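What the Arm Took Over, and What It Left on the Table

Nov 4, 2025

I work as a shift planner at a packing house in Hostusthorpe. We receive mixed goods, mostly groceries and small household things and toys, and we put them in the right box for the right customer. English is my third language, so I ask the reader to be patient with me. I write this because in our trade press there are only two kinds of articles about robots. In the first kind the robot takes all the jobs. In the second kind the robot makes everybody happy. I have now worked next to one arm for 11 months, and I did not recognize my workplace in either of them.

The arm came to us last December. The company that sold us the whole system is called Oddsson, and the software that decides what to pick and when is called Wander. We had 20 people on the sorting line before it came. Today we have 15 on the line. Two retired, one moved to the warehouse of Baltico across the road, and two became what the management calls cell operators. So it is true that no one was fired. It is also true that three people left and were not replaced, and I think a company should say both sentences when it speaks to its staff. Ours said only the first one.

Let me begin with what became better. The lifting from the low shelf is gone, and the people over fifty feel this in their backs. The night shift is shorter. When the arm does the long runs of one product, the same carton again and again, I do not have to put a person there and watch this person become tired and silent. I have made the shift plan for many years and I know which places people asked me not to give them. This was the first one on the list.

Then there is what became different, and this is harder to explain. Lærke Gunnlaugsson sorted by hand at our mixed table before she became a cell operator. She was the fastest we had, and she was fast because she did not think about her hands. Now she is paid a little more, and she sits a large part of the day in front of a screen. Her task is to look at the picks which the system is not sure about and to say yes or no. She told me that in the evening she is more tired than before, but in another place. Before, it was the shoulders. Now it is behind the eyes. No one had planned for this, and in our risk assessment there was a page about shoulders and no page about eyes.

She also practices. New goods are tried first in the simulator, where an operator can repeat a bad pick as many times as she wants without breaking anything. Last spring she ran one difficult object 400 times before she let the arm have it on the real line. I find this impressive, and I also find it a little sad that the pay scale has no name for this work. It is written down as "system supervision", as if she only sits there and guards a door.
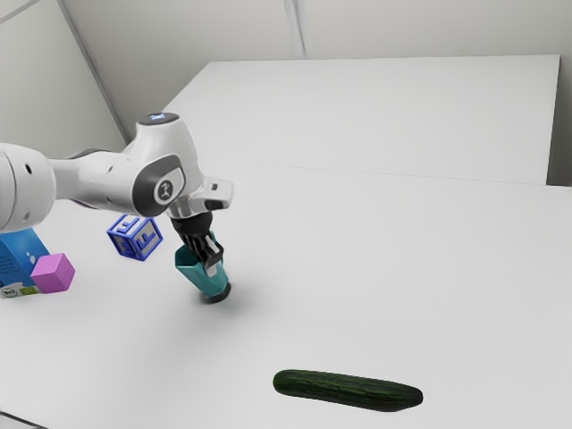
My own opinion is that we should judge automation by the mixed table and leave the long run of identical boxes out of it. The long run is easy to show to visitors, and every seller shows it. At the mixed table, no object is a relative of the object beside it. A letter block has flat sides and corners. A cucumber is long and round at one end, and its skin has ridges. A cup that lies tilted, with its opening up and to one side, has to be met at an angle, and the fingers come very near to its wall or go across its opening. A person who has sorted for some years makes these decisions before she knows that she made them. To give them to a machine, somebody must first pull them out of her head and say them aloud -- and this is work, and it is skilled work, and mostly it is done by the same people whose old work is disappearing.

I said this at a staff meeting, and Baldur Eyvindsson, our site manager, answered me that the company had paid for the training. I agree that it paid. But I think he looks at it from one side. The company taught Lærke how to use the screen, this is correct, and it took four days. Lærke taught the system how to handle the goods, and this took the whole winter and is still going on. In the budget, the first is an expense for her benefit. The second is not in the budget at all.

So I would like to propose some things, and they are small. When an operator's knowledge goes into the settings, write her name in the log next to the change. Pay the practice hours in the simulator as skilled hours. Let the operators stand at the line by hand one day in the week if they want it, because I have seen that the hands forget, and when the arm is stopped for service we need these hands very much. And when people leave and are not replaced, say it in the meeting, with the number.

I am not against the arm. If someone proposed tomorrow to take it away, I would argue to keep it, and I believe most of the line would do the same. But I hear often that the machine "learned" to do our work, and this word makes me uneasy. I have the shift plans from last winter in my drawer, and I can see in them who stayed late.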